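Teaching an arm by hand over an optical breadboard, and when to give up and use the remote

I was asked in August to write this up for new people at Irutura, and I put it off. Most guides to demonstration teaching promise you will grab the arm, wave it through the job and have a working policy by lunch. I have not seen that happen. What follows is the routine Renata Duda and I settled on, with my doubts left in.

What you need

An arm with a hand-guiding mode. A remote device that you have used for more than one afternoon. A surface that doesn't move. A cable plan, meaning you know where every cable goes at both ends of the reach. And somebody within reach of the stop button who isn't the person teaching.

Step 1. Decide whether the task deserves a demonstration

If the motion is the same every time, write waypoints and go home. I'm serious. Half the requests that reach our group are for moving a part from one known hole position to another, and a breadboard is a grid, so the positions are known to begin with. Teaching by hand pays off when the contact matters and you can't easily write down what the wrist ought to do.

Step 2. Fix everything that can be fixed

Bolt brackets down before you record, and don't touch them between takes. A bracket nudged a couple of millimetres halfway through a session will give you two sets of data that disagree with each other, and training won't tell you which half is the bad one. Tighten the screws, then have a second person check them.

Do the same with cables. Anything running across the table should be held at a point well away from the wrist, with enough slack on the arm side for the full rotation. Coloured bands on a cable are useful here – pick one as your reference, note where it sits at the start, and look at it again after every batch. If it has crept, your slack has changed and so has the drag on the wrist.

Step 3. Hand-guide the slow parts

Switch to guiding mode, hold the arm above the wrist, and go slower than feels sensible. Beginners push the fingers. Don't, as you will be recording your own shove along with the task. Keep your body behind the arm and your sleeves out of the cameras.

Gopinath Pillai likes to record 80 takes before looking at anything. I stop at 9, play them all back and throw out the ones where I can see hesitation. We have argued over this for most of a year. His runs are bigger and mine are tidier, and I wouldn't swear that either of us is right.

Step 4. Use the remote for anything near hardware

Where there are posts and circuit boards close together, hands get in the way and block the view. Drive it remotely. Expect your first session to be rubbish: of the 290 remote takes in our first attempt, we kept 70, and I'd argue with a few of those now. Wróbel, our in-house tool for sorting takes, will happily score a bad one as good if it ends in the right spot, so watch the middle as well.

Set the speed limit low and leave it there. The urge to raise it once you're comfortable is strong and the benefit is small.

Step 5. Approach, pause, act, retreat

Break each take into those four pieces and pause for a full second between them. It looks silly on playback. It also makes trimming far easier, and you'll be trimming a lot.

Three views over the breadboard:

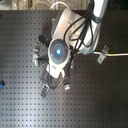
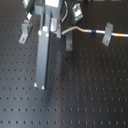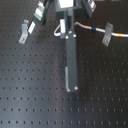
Step 6. Test on a start you didn't teach

Run the result from a position that appears nowhere in your takes. If it only works from the taught starts, you have an expensive recording. Write that down plainly in the log, even if the demo for the Wisow people is coming up. I have sat through too many demos where the start pose was taped on the table.

Change one thing per test. Height first, then rotation, then the part itself. Nhung Châu keeps a paper sheet for this and I've come around to it, mostly for want of anything in the software that does the job properly.

Step 7. Keep the rejects

Store them in a separate folder with a line saying why each one was dropped. "Cable dragged" is plenty. When the policy does something odd near a bracket, go through that folder before you book more time on the arm.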